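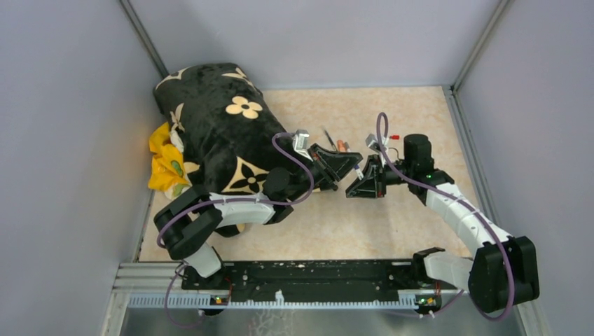

A reader wrote in after the first release to say that in her house a throw and a blanket are the same thing, always have been, and would I please merge them before she lost her mind. Fair enough! I haven't merged them, but there's now a column called same_as, and hers was the first entry in it.

Bosthorpe Blanket Words

A small word list of what people call the soft things in their homes: blankets, throws, comforters, quilts, afghans, the thing on the back of the couch that only the dog uses. I started it in a notebook, moved it to a spreadsheet, and finally put it somewhere other people could get at it. Version 2 came out in June.

What's in it

There are 200 entries, one per line, in a plain CSV file called words.csv. Each entry has the word or phrase, what the person said it meant, the room they'd keep it in, and a note if they had one. The notes are the best part, in my opinion. A lot of people have strong feelings about fringe.

The columns:

word – spelled the way the person spelled it, even when I winced
meaning – their words, lightly trimmed
room – living room, bedroom, car, porch, other
same_as – another word in the list they'd swap it with
source – gollgate or panport (see the next bit)
note – anything else, often blank

Where the words came from

Most of them came from a paper form I left at the Gollgate laundromat, next to the change machine, with a pencil on a string. The rest came from the Panport swap meet, where I had a folding table and asked anybody who stopped. The two places give pretty different answers. Gollgate people talk about washing (what pills, what sheds, what you can't put in the dryer), and Panport people talk about who made it and what they paid.

I asked everyone the same question: "What do you call it, and what's it for?" I didn't collect names or ages, so please don't write to ask me for a breakdown by generation. I'd love one too.

Cleaning up

I took out exact repeats, phone numbers, and one very long recipe. I left regional spellings alone. Where the handwriting beat me I put a question mark in the note column, and if you can make a better guess from the meaning, send it over. Almost 50 of the entries have no room filled in, mostly my fault – the first batch of forms didn't have a line for it.

The Bachmann file

bachmann.txt is a separate list of fabric words, typed up from an old Bachmann dry goods order book I picked up in a box lot. Plush, flannel, chenille and so on, with the old spellings kept. It isn't joined to words.csv in any way. I just like having it in the same folder.

Things it's bad at

It's tiny, it's all English, and it comes from two spots a short drive apart. Please don't use it to settle what a coverlet is.

Using it

Take it, change it, print it on a tea towel. A credit to Bosthorpe Blanket Words would be nice. Fixes are welcome as long as you leave other people's spellings be, and new words should go in additions.csv so I can read through them before the next version.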